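Trukent Picking Trial: Progress Report to Zustgate
Can a robot arm clear a mixed bin of household and workshop goods? 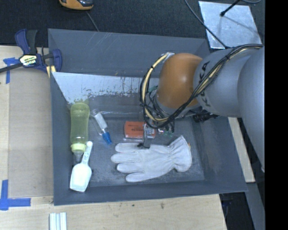
Automation / Interim results

Period covered: to 1st June

The grant pays for one question: whether an arm of the kind already found in factories can do the tidying and sorting that a shop assistant or a householder does without thinking. This report covers the second stage, in which the arm picks mixed items out of an open bin and places them in the right tray.

Work done
The arm made 1541 pick attempts during the period. Items were drawn from a stock of 300 everyday goods put together by Dronetti, including squeeze bottles, scoops, packaged goods and work gloves. Each load was tipped in by hand and left as it fell. The software was not told in advance what was in the bin.

Results by type of item
Rigid items with a clear outline are close to solved. Small boxes and packages gave little trouble when there was room for a finger on each side. Bottles were lifted reliably near the middle of the bin and much less so against a wall, where the gripper has to come in at an angle.

Clear plastic remains difficult. The depth readings drop out on transparent parts, and the software tends to aim at whatever colored or opaque part it can find. That is good enough for a bottle with a tinted body. It is poor for a slim item with a clear outer tube.

Gloves were the worst category. A glove lying flat offers very little to pinch, and the arm often closed on a single finger of it and lost the rest on the way up. When a glove lay against another item, both sometimes came up together. We count that as a failed pick, although a person would simply shake one loose.

Speed
A clean pick takes roughly 4 times as long as the same job done by hand. Most of the delay is planning time between picks. Movement of the arm itself is a small share.

Problems
We lost two weeks to cable wear at the wrist. The cables have been rerouted and are now checked at the start of each session. The bin floor has also become scuffed, and light patches on it were at times read as objects. A change to the software from Murín has cut these false readings but has not removed them.

Spending
Spending is in line with the plan. The money set aside for a second gripper has not been used and we ask to carry it forward.

Next stage
From now until August we will work on flat and soft goods only, using a new fingertip and a sideways approach for items near the walls. We do not expect to reach a speed that would make sense in a store or a home under this grant. A fair target is an arm that can empty a mixed bin without someone standing by, and we are not there yet.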